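Category: Home & Workshop > Surface Care > Oils and Waxes

Reading time: 4 min

Predum Hard Wax Oil for Tables, Satin

Predum is a hard wax oil for indoor tables, desks and worktops. We make it in our small workshop in Nosutthorpe, and it is the same oil we put on every table before it leaves us. Many customers asked to buy it separately, so now it is sold in cans with a cotton cloth and a printed sheet of instructions.

The oil goes into the top layer of the wood and the wax stays near the surface. You can still feel the grain with your hand. It does not make a thick film like varnish, and for this reason it can be repaired in one spot. If a child has drawn on the table with a pen, you sand the small place, oil it again, and after two coats the border is hard to find.

Which wood it is for

Predum works well on ash, birch, maple, oak and beech. Pale wood becomes a little warmer in color. Customers who want to keep the wood very light should choose the Pale version, which contains a small amount of white pigment. On walnut and other dark woods please use only the clear version, because the white pigment stays in the pores and looks like dust.

It is not for outdoor furniture, and not for floors. For cutting boards we recommend plain mineral oil.

What is in the box

The can with a metal lid
1 cotton cloth, washed, without lint
1 sanding sheet, grit 240
Instruction sheet in English

How to use it

Sand the table along the grain and remove all dust with a dry brush. Then wipe with a cloth that is only a little damp and wait until the wood is dry again. Stir the oil slowly from the bottom of the can. Do not shake it, it makes bubbles.

Put a small amount on the cloth and rub it in along the grain, one part of the table after another. Wait 40 minutes. Then take a clean cloth and wipe away everything that the wood did not drink. Most problems that people write to us about come from this step. If too much oil stays on the surface, it becomes sticky and will attract dust for many days.

Leave the table overnight with a window open. The next day sand very lightly with the 240 sheet and put on the second coat in the same way. The table can be used carefully after 2 days. The full hardness comes later, so for the first weeks please use coasters and do not leave a wet cloth on it.

Important: cloths with oil can start to burn by themselves. Lay them flat outside to dry, or put them in water in a closed metal container before you throw them away. Never leave them in a ball in the trash.

Care during the year

For daily cleaning, water with a little mild soap is enough. Avoid strong kitchen sprays, they take the wax away. When drops of water no longer stay round on the surface, it is time for a new thin coat. For a family table this is usually once a year – in our house we do it in April, when it is warm enough to keep the windows open.

How we test

Trí Lâm, who mixes the oil, rubs each test panel 2,000 times with a damp felt pad and compares it with a panel that was not rubbed. Coffee, red wine and vinegar are also left on the wood for one night. Coffee and wine gave no mark after two coats. Vinegar left a light ring on oak, and we are still working on this.

Sizes

Small can, 300 ml: enough for one dining table, two coats
Workshop can: please ask for the price

An opened can should be closed well and used within the year. If a skin has formed on top, lift it out in one piece and stir what is under it. Do not let the can freeze.

Shipping and pickup

We send from Nosutthorpe. You can also collect your order from the Dahlgren store in Dutville, where Khải Thân keeps sample boards in all the woods from the list above. Bring a drawer or a loose shelf from your own furniture if you can, and he will try the clear and the Pale version on the back side – this says more than any color on a screen.

Unopened cans can be returned. For opened cans we cannot give the money back, but write to us if the result is not good and we will try to find out what happened.

Related items

Predum Soap for Oiled Wood
Predum Repair Set, Small
Cotton Cloths, Pack of Five
Felt Pads for Chair Legs

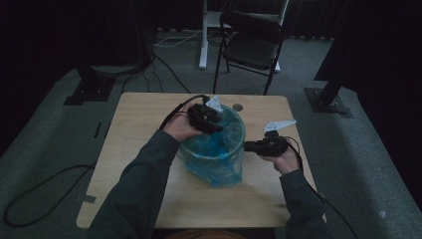
A light wooden tabletop with fine grain.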